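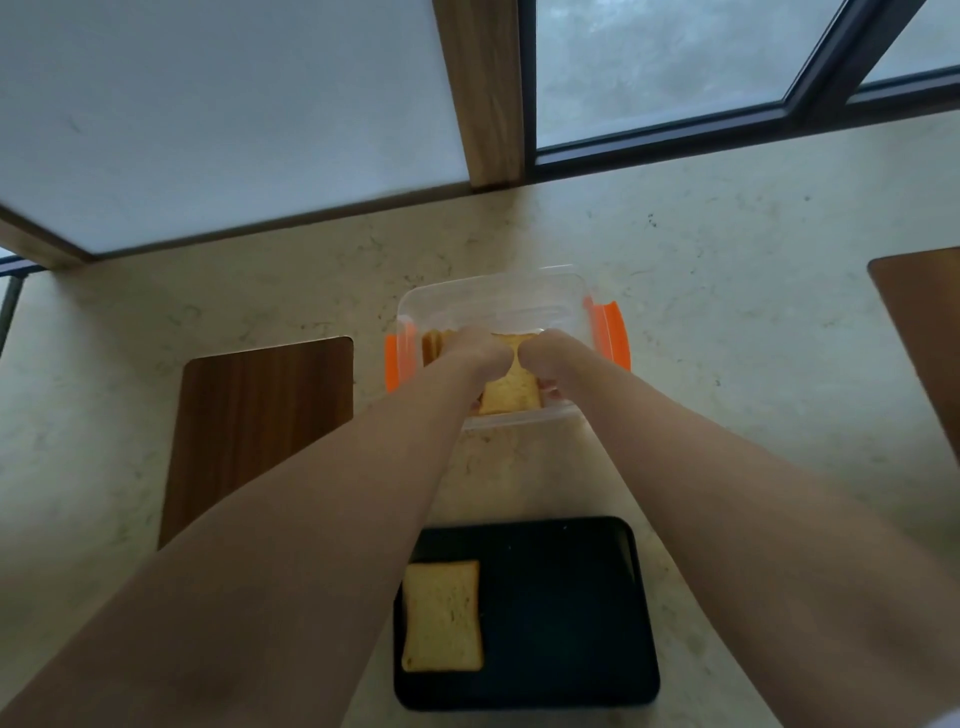
Subject: Re: [oldtins] Ginura cracker tin with the wrong lid color, what to ask?

Hello all,

I read this list for several years but I write seldom, so please excuse me if some of this was already said in spring. The earlier message is quoted in pieces and my answers are between them.

> My aunt left me a Ginura cracker tin, the tall one with the
> sailboats. The lid is printed in green and every other one I
> have seen is blue. A dealer at the Gandale market offered me
> 200 dollars the same minute he saw it. Should I be suspicious?

Suspicious is maybe too strong, but I would not sell at this price. The green lid is known. It comes from a short printing at the Peteck works, when they changed the inks and a part of the lids went out before the mistake was noticed. I have seen three sold in the time I collect. The cheapest went for 600, and it had a dent on the shoulder as large as a thumb. The dealer has to earn something also, of course, and he takes the risk that it stays on his table until Christmas.

Please look first at the underside. The real ones have the Peteck stamp pressed in the metal, with a small number after it. If the stamp is only printed, then somebody put a later lid on a later tin. These fit very well together, so a good fit proves nothing. My own has number 281 and the last digit is struck a little deeper than the others. I am told this is normal.

> Is it better to put it on one of the big auction sites, or
> give it to Kovačević for their fall sale? They want 18% plus
> a fee for the catalog picture.

I did both, with different tins. Kovačević was correct and slow. They described my tin well, they answered the telephone, and I waited eleven weeks for the money. With the online auction I had the money quickly but also forty messages from people asking if I would end it early, and one who wanted to pay with a boat motor. For a green lid I would go to Kovačević, provided that they print it with its own picture and do not put it in a lot with five ordinary ones. Ask for this in writing before you sign.

The highest result I know for a Ginura tin is 2,513 dollars, but it was a complete set with the paper inside and two bidders who did not like each other. Do not count on it.
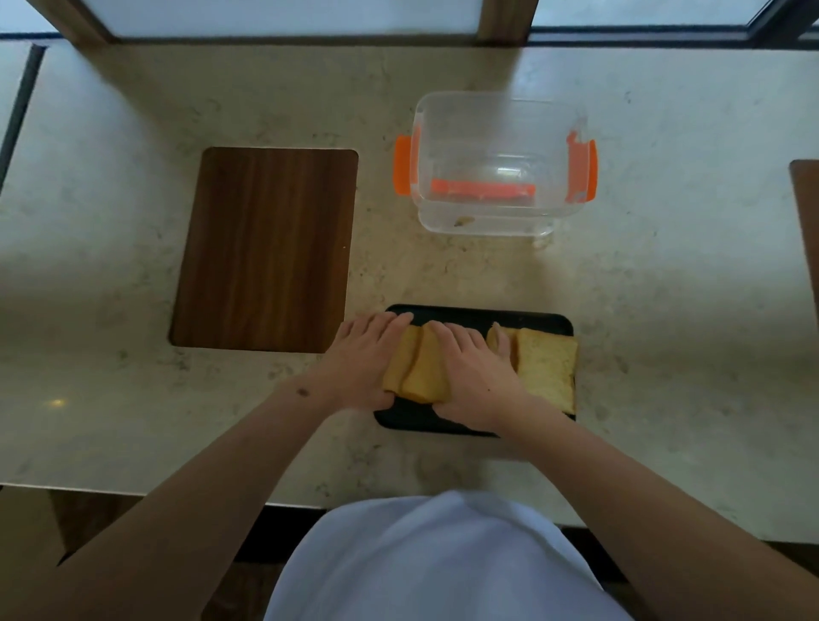
If you decide for the online way, the photographs are the most important part, and most sellers do them badly. They use the flash, and then the green looks blue and the blue looks gray, and with your lid this would be a catastrophe. Turn off the lamp and work in daytime next to a window. Frosted glass is the best, like the two panes over the counter in the photo, with the light coming in soft and nothing of the outside showing through. A pale stone surface is also good under a dark tin. Take the lid from above, then the underside, then each side, and every scratch separately — buyers forgive a scratch they have seen before they paid.

> I was going to clean it with metal polish first. There is
> some brown around the hinge.
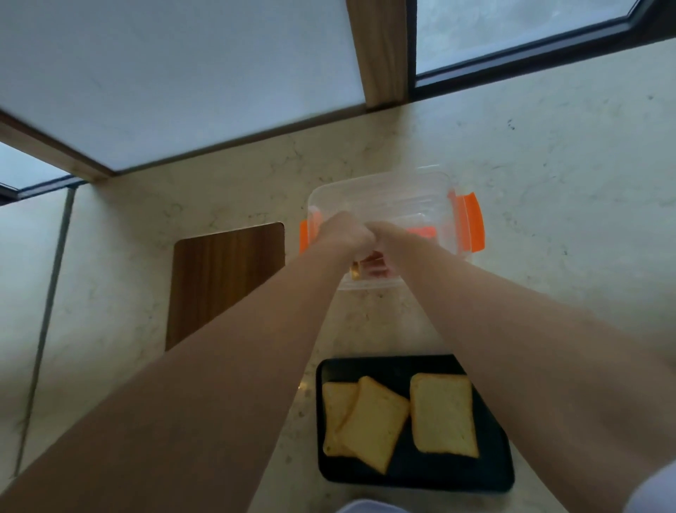
Please no polish! I must be strict here. The polish takes away the varnish, and under the varnish the color is very thin. A dry soft cloth, and for the hinge a cotton stick with one drop of sewing machine oil, then wait one day and wipe. The brown does not come off completely. Collectors expect it and I would even say they trust it more. I lost a good part of the value on a Peteck tea tin by cleaning it in my first year, and it stands now in my kitchen with clothespins in it.

> Also my brother says that half of it is his, since he drove
> me to the house.

On this I have no expertise. In my family we had a similar discussion over a barometer and it is still not finished. But if you both are named for the household things, then agree on the share before the sale, on paper, also if it feels unfriendly. Kovačević will ask who is the owner, and they pay only to one account.

One question back to you: does your tin still have the cardboard disk under the lid? It is gray, with a little hole for the finger. If yes, do not throw it away, and write it in the description in the first line.

With kind regards, and good luck with the tin

A member from the coast side, mostly biscuit and tea, no tobacco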